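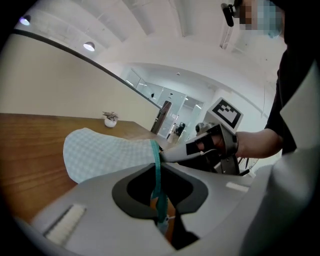 Figure 3. Checked cloth held at its gathered end, with a teal strap around it.

4.2 Coupon redemption in the Millside panel

Shoppers in the Millside panel received digital coupons through Urio, a savings app that matches offers to a stored shopping list. The panel had 200 households, each assigned to one of two display conditions. In the first, offers were sorted by face value. In the second, they were sorted by expiration date, and any offer with five days or less remaining was moved to the top of the list.

Redemption was logged at checkout and matched to the household account. Offers clipped but never used were kept in the data, as were repeat clips of the same offer. Following Coste and Tamayo, we treat a clip as a statement of interest and a redemption as a purchase - the two are modeled separately.

Households in the expiration condition clipped fewer offers but redeemed a larger share of them. The difference was concentrated in household goods and did not appear for fresh food. Coupons worth less than 30 cents were rarely redeemed in either condition and are excluded from the regressions in Section 5.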